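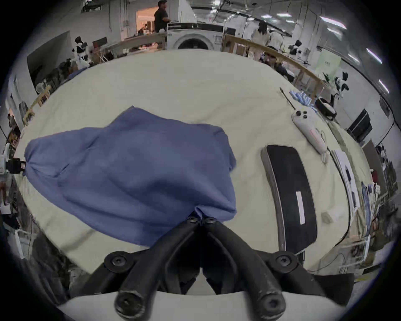
Usman Street Plaza FAQ
Posted by Chiamaka Iyamu, 2023-08-23

My inbox has filled up with plaza questions ever since the spring meeting, so I'm putting my answers in one place. I live on Usman Street and I go to the meetings, but I don't work for the city or for the design firm. If I've got something wrong, tell me and I'll fix it!

What exactly is being proposed?

The block of Usman Street between Dutbridge Avenue and the old bank would be closed to cars and turned into a public plaza. At the moment it's a short one-way street with parking on both sides and a bus stop at the Dutbridge end. The city has hired Virkholm, a landscape firm, to come up with the drawings. There are two of them so far, and everybody calls them the green one and the gray one. The green one has trees down the middle and a lawn by the bank. The gray one is mostly paved, with movable seating and room for market stalls.

Which one do you like?

The green one, but with more seats. I said so on my comment card and I'll say so again. My neighbors across the hall are gray people and we still get along fine.

Is this a done deal?

No. The city has money for the design work and none yet for construction. After the drawings are final there's a vote by the community board, which is advisory, and then it goes to the transportation department, which decides. I've seen the board vote one way and the department go the other, so please don't treat the board meeting as the finish line.

What happened at the April meeting?

It was in the school gym in Bostbridge and nearly 100 people came, which is a lot for a street that's one block long. The Virkholm people talked for a while and then we broke up into tables with big maps and stickers. Green stickers for things you want, orange for things you're worried about. The loading zone got so much orange that you couldn't read the street name anymore. We ran way over and they had to flick the lights at us.

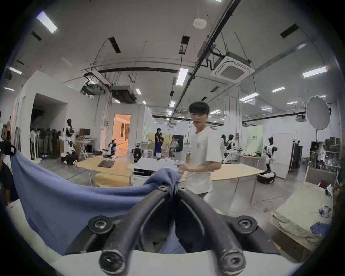

What about deliveries?

I get this one more than any other. Both drawings keep a fire lane down the south side, and trucks would be allowed to use it from 5 to 8 in the morning. That works for the bakery, since they're up anyway. It doesn't work so well for the hardware store, which gets lumber in the early afternoon and has done so for as long as I've lived here. Onyekachi Igwe asked at the meeting whether the afternoon trucks could use the bank's side driveway, and the firm wrote it down. I haven't seen an answer yet – I've asked twice.

Where would the bus stop go?

Around the corner onto Dutbridge Avenue, in front of the laundromat. It's a short walk, but it's uphill, and for some of our older neighbors that matters more than the distance. There was talk of putting a bench and a shelter there. The bench is in the drawings. The shelter isn't, so if you want one, put it in your comments.

How many parking spaces do we lose?

All the ones on the block, in both versions. The firm hasn't said where those cars should go, apart from pointing out that the lot behind the bank has room in the evenings. The lot is private, though, and the bank hasn't said a word in public that I know of.

Will it be noisy at night?

Depends who you ask. The plan is for the plaza to follow park hours, so it would close in the evening, but there's no gate in either drawing and no one has explained who would ask people to leave. Jussara Godoy suggested keeping the seating away from the apartment side, and I thought it was one of the better ideas of the night. The revised gray drawing does move the tables toward the bank a bit. The green one hasn't changed.

Who would take care of it?

The city would empty the trash and handle the paving. Plants and furniture would need a local partner, meaning a merchants' group or a nonprofit that signs an agreement. Usman Street doesn't have one of those right now. A few shop owners have been talking about starting one, and I really hope they do, because a plaza with dead trees in it is worse than parked cars.
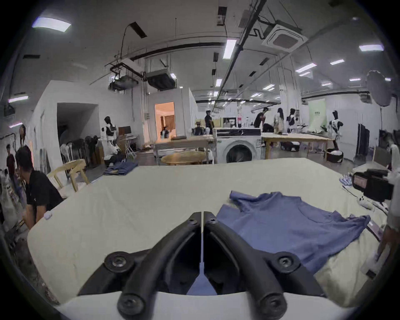
Yamila Ibarra wrote to me after reading an early draft of this page and said I was being too gloomy about the plants. She pointed out that the tree beds on Dutbridge Avenue have been watered by the people who live next to them for years, with no agreement at all, and that they look great. Fair enough! They do look great. I'd still like to see something signed before we plant a whole lawn.

I missed the meeting. Can I still comment?

Yes, the comment form is still open on the city's project page, and there are paper cards at the library desk. You can comment more than once if you change your mind. Be specific if you can – "I can't carry groceries up from the new bus stop" gets further than "I hate it."

When's the next meeting?

No date yet. Chukwuemeka Igwe keeps an email list and sends a note as soon as the city posts anything, so ask at the library desk if you'd like to be added. I'll update this page too.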